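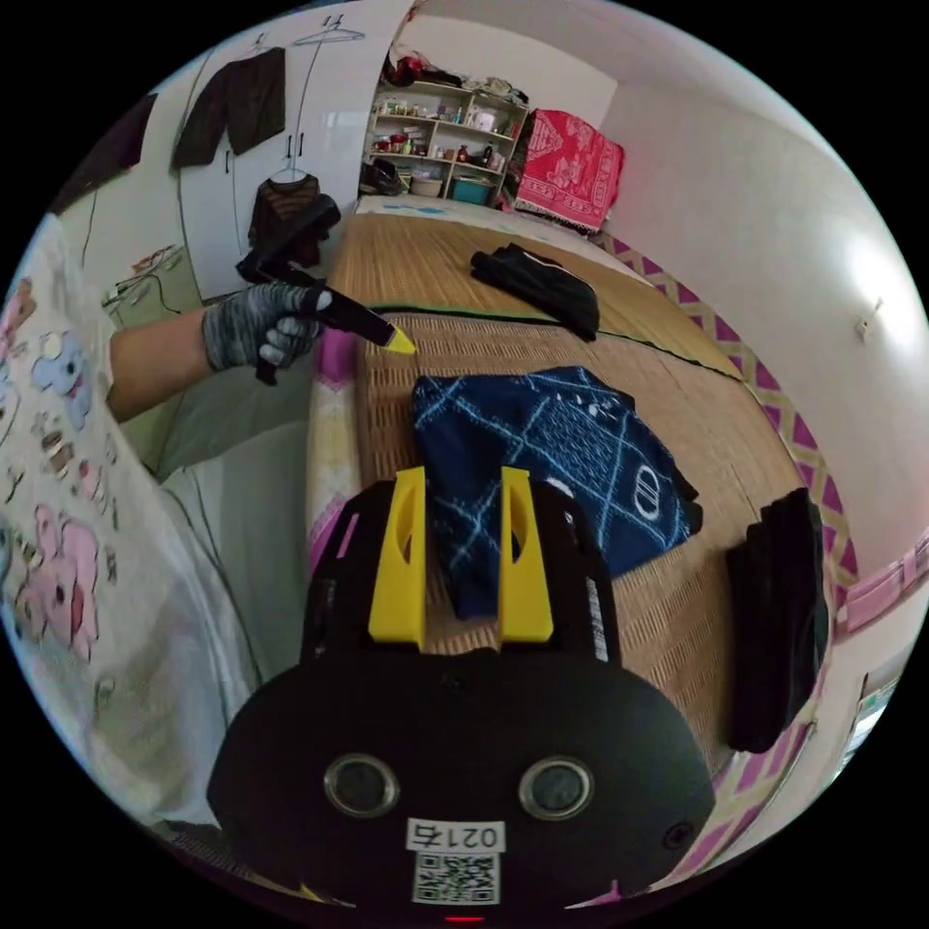

노란 집게와 회색 장갑

보낸이: 달팽이관
받는이: 소리마당 메일링
제목: Re: Re: 페이드아웃으로 끝나는 노래들

캐롤라인 님 메일 읽고 출근길 내내 머릿속으로 반박문을 썼는데, 막상 자리에 앉으니까 절반쯤 까먹었습니다. 그래도 남은 절반은 보내야겠어요. 길어질 것 같으니 바쁘신 분들은 맨 아래 목록만 보셔도 됩니다.

Caroline Muli 님이 쓰신 글:
> 저는 페이드아웃이 게으름의 증거라고 생각해요. 4분 동안 사람을
> 붙잡아 놓고는 어떻게 끝낼지 몰라서 볼륨만 슬슬 내리는 거잖아요.
> 소설가가 마지막 장을 점점 작은 글씨로 인쇄하면 다들 화낼 텐데
> 왜 음악은 봐주나요? Rondell 2집은 좋은 앨범인데 열 곡 중에
> 일곱 곡이 그렇게 끝나요. 듣다 보면 밴드가 자꾸 방에서
> 뒷걸음질로 나가는 기분이에요.

우선 뒷걸음질로 나가는 밴드 얘기는 너무 웃겨서 옆자리 동료한테도 읽어 줬습니다(동료는 Rondell을 모르는데도 웃었어요). 그리고 2집에 대해서는 저도 할 말이 없습니다. 일곱 곡은 심했죠. 특히 네 번째 곡은 기타 솔로가 막 재밌어지려는 순간에 소리가 줄어들기 시작해서, 저는 지금도 그 대목만 오면 저도 모르게 볼륨을 올립니다. 그러다 다음 곡 드럼이 쾅 하고 나오면 이어폰을 뽑아 던지고요. 몇 년째 같은 자리에서 당하고 있어요.

그런데 게으름이라는 말에는 동의 못 하겠습니다! 소설에 비유하셨는데 저는 페이드아웃을 들으면 버스가 먼저 생각나요. 어릴 때 살던 동네 정류장 앞에 음반 가게가 하나 있었거든요. 문 위에 스피커를 달아 놓고 하루 종일 노래를 틀었는데, 버스가 출발하면 그 노래가 천천히 멀어졌어요. 가게에서는 노래가 계속 나오고 있고 저만 떠나는 거죠. 그때 못 들은 뒷부분이 궁금해서 집에 와서 제 마음대로 지어 부르곤 했습니다. 나중에 진짜 후렴을 들었더니 제가 지은 게 더 나은 노래도 있었어요(한 곡이지만 분명히 있었습니다).

그러니까 저한테 페이드아웃은 저 사람들이 어딘가에서 아직 연주하고 있다는 신호예요. 쾅 하고 끝나는 노래는 끝난 겁니다. 연주자들이 악기 내려놓고 물 마시러 갔겠죠. 소리가 줄어들면서 사라진 노래는 어쩐지 지금도 창고 같은 데서 후렴을 돌리고 있을 것 같고, 그 생각을 하면 좀 무섭기도 하고 든든하기도 하고 그렇습니다. 베이스 치는 분 손가락은 괜찮으신지 걱정도 되고요.

Caroline Muli 님이 쓰신 글:
> 게다가 공연장에서는 페이드아웃을 할 수가 없잖아요! 그래서
> 라이브에서 갑자기 억지 엔딩을 붙이는데, 대개 드러머가
> 와장창 하고 보컬이 점프하는 걸로 때워요. 작년에 본
> Nasov 공연은 한 곡을 끝내는 데 거의 2분이 걸렸습니다.
> 다들 끝난 줄 알고 박수를 세 번이나 쳤어요.

아, 그 공연 저도 갔습니다. 박수 세 번 친 사람 중에 저도 있어요. 세 번째는 진짜 끝난 줄 알고 환호까지 했는데 키보드가 또 들어와서 얼마나 민망하던지. 앞줄에 계신 분이 저를 돌아봤어요. 혹시 그게 캐롤라인 님이었다면 지금이라도 사과드립니다.

라이브 얘기가 나온 김에, 저는 연주로 페이드아웃을 하는 팀을 한 번 본 적이 있어요. Makori라고, 주로 작은 카페를 도는 4인조인데요, 마지막 곡에서 다 같이 조금씩 작게 치기 시작하더라고요. 드러머가 스틱을 내려놓고 손끝으로 치다가, 보컬은 마이크에서 한 발씩 물러나고, 결국에는 에어컨 소리가 더 커졌습니다. 관객이 50명쯤 되는 자리였는데 언제 박수를 쳐야 할지 몰라서 서로 눈치만 봤어요. 그러다 카운터에서 커피 기계가 치이익 하는 바람에 다들 웃음이 터졌고 그게 엔딩이 됐습니다. 제가 본 제일 좋은 엔딩이에요. 이건 진심입니다.

한편으로 요즘 노래에 페이드아웃이 드문 건 저도 느낍니다. 제 Flanix 재생기에 지금 1,659곡이 들어 있는데, 무작위로 돌려 놓고 퇴근하면 페이드아웃은 죄다 옛날 노래에서 나와요. 요즘 곡은 보컬이 마지막 단어를 툭 뱉고 그냥 없어지는 게 많더라고요. 처음에는 파일이 깨진 줄 알고 다시 받았습니다. 두 번 받았는데 두 번 다 똑같이 끊겨서 그제야 원래 그런 곡이구나 했죠. 솔직히 캐롤라인 님이 이런 엔딩은 어떻게 생각하시는지 궁금해요. 볼륨을 슬슬 내리는 게 게으른 거라면 문장 중간에 전화를 끊어 버리는 건 뭐라고 불러야 할까요?

그리고 제가 정말 못 참는 건 따로 있습니다. 가짜 페이드아웃이요! 소리가 다 줄어서 아, 끝났구나 하고 다음 곡을 기다리는데 슬금슬금 다시 커지는 거. 한 번은 야간 버스에서 이걸 듣다가 잠이 막 들려는 참에 후렴이 돌아와서 벌떡 일어났어요. 옆자리 분이 내릴 곳인 줄 알고 같이 일어나셨습니다. 우리 둘 다 말없이 다시 앉았고요. 그 뒤로 그 앨범은 밤에 안 듣습니다.

지난번에 어느 분이 페이드아웃 길이가 몇 초면 적당하냐고 물으셨는데(3월에 온 메일이었던 것 같은데 못 찾겠네요), 제 귀로는 열다섯 초 안팎이 좋습니다. 짧으면 누가 문을 닫은 것 같고, 너무 길면 제가 귀가 어두워진 건가 싶어서 자꾸 확인하게 돼요. 단, 마지막 몇 초에 보컬이 그때까지 안 하던 애드리브를 하나 흘리고 가면 30초도 괜찮습니다. 이거 들으려고 볼륨 끝까지 올려 보신 분 저 말고도 계시죠? 계실 거라고 믿습니다.

약속드린 목록입니다. 순위는 아니고 생각난 순서예요.

Rondell 1집 마지막 곡. 2집은 포기해도 이건 못 버립니다. 줄어드는 동안 코러스가 한 명씩 늘어나는 것처럼 들려요.
Nasov 데뷔 싱글 뒷면. 탬버린이 끝까지 남습니다. 탬버린만요.
Makori 카페 공연. 녹음이 없어서 추천이라기보다 자랑입니다.
제가 버스에서 지어 부른 후렴. 요청하시면 불러 드릴 수는 있는데 요청 안 하셨으면 좋겠습니다.

혹시 캐롤라인 님이 좋아하시는 쾅 엔딩 목록도 있으면 보내 주세요. 반박하려는 건 아니고(조금은 반박하려는 것도 맞고) 주말에 들을 게 떨어졌습니다. 단, Nasov의 2분짜리는 빼고요. 박수는 이미 다 쳤어요.

아 그리고 답장 쓰실 때 원문 전체를 밑에 달지 말고 필요한 데만 잘라 주시면 감사하겠습니다. 지난번 실로폰 얘기 때 메일 하나가 800줄이 넘어서 휴대폰으로 읽다가 엄지가 아팠어요. 저부터 지키려고 이번에는 두 군데만 잘랐습니다.

달팽이관 드림

--
소리마당 메일링 리스트
수신을 그만두시려면 제목에 "탈퇴"라고 적어 관리자에게 보내 주세요.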